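December 25, 2018
Dye bench, Brerkdale workshop

Building is quiet, so I ran the madder and weld vats back to back. Well water again, and the pH strips match what Odair got in May.

Madder: 349 g of scoured cotton, alum mordant from the Plilwood bag, the older one with the torn label. Held under 70 C for the whole bath. The color came up slowly and stayed more orange than red, same as the last batch. Jucélia thinks there isn't enough calcium in our water. I put 5 g of chalk in the second pot and the shade moved a little toward brick. Not enough to call it red. Next time double the chalk and change nothing else.

Weld: 2 skeins, no iron. Good clear yellow on the first, patchy on the second where it sat against the side of the pot. Needs a bigger pot or more stirring. The 2000 ml beaker is chipped at the lip, so use the steel jug until Aparecida orders another.

Soledad's wash test strips are pinned to the board. Weld held up better than the madder after the soap wash. Rub test still to do on both.

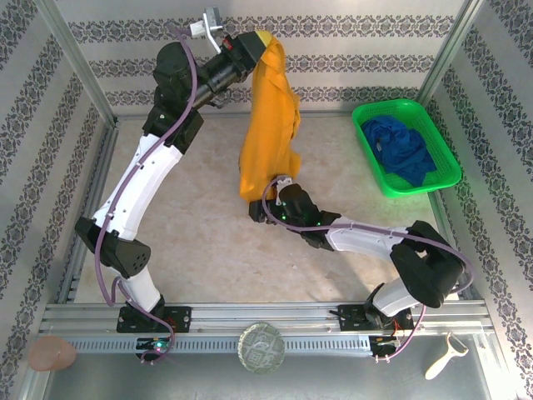 The names on our shade cards need sorting out before anything goes to Cavalcanti. Half the cards say "rust" and half say "orange" for what came out of one pot. I'd keep "orange" for a color like the long cloth hanging between the arms, and use "rust" only once there is visible brown in it. Blues are worse. Reinaldo writes "mid blue" for anything that isn't navy, and crumpled cloth like the blue one in the green basket is hard to match to a card anyway. Compare flat, by the north window.

To do: rub tests, rewrite cards 2 to 5, rinse the indigo jar.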